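Trendau Lodge, rate and access notes for the coming season. Posting as a thread so I can link to it when people email. April 26, 2022.

Cabins open in August this year. The access road is being regraded before then and the contractor has the lower gate locked. No early arrivals.

Elevation at the lodge is 1000 meters. The upper cabins are another 700 meters along the track on foot. Luggage goes up by cart twice a day, mid-morning and late afternoon. If you miss the second cart you carry your own.

Water: each upper cabin draws from a shared 4000 liter tank, refilled overnight. Pressure drops in the early evening when everyone showers. It recovers by itself. Please don't open the valve behind the shed.

Heating is wood stove only in the upper cabins. The main building has radiators on a timer, off at 11 pm, on again at 5 am. The first basket of wood is included in the rate. After that it is charged per basket and goes on the room bill. 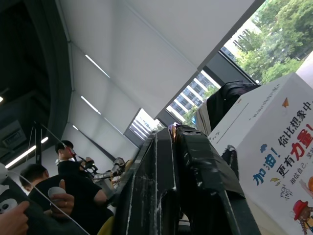
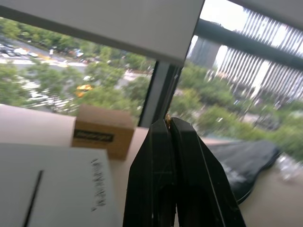
Upendo Kioko: Does the midweek rate still apply if the stay runs into Saturday? We did Wednesday to Saturday at Temley and they charged the whole thing as weekend.

Rates are calculated per night here. Nights starting Sunday through Thursday are midweek. Friday and Saturday nights are weekend. Wednesday to Saturday would be two midweek nights and one weekend night.

Stays of seven nights or longer move to the weekly rate automatically. No code needed. It can't be combined with the midweek rate.

Dogs are allowed in the upper cabins only, one per cabin, on a leash as far as the Leltamik trailhead. Elk cross the track at dawn and dusk. Give them the track and wait.

Cell coverage is poor past the footbridge. There is a landline in the main building and Wi-Fi in the dining room.

Cancellations up to 14 days before arrival are refunded in full. Inside 14 days we keep the first night. Changes of date go to Stella Odera at the front desk, by email, with the booking number in the subject line.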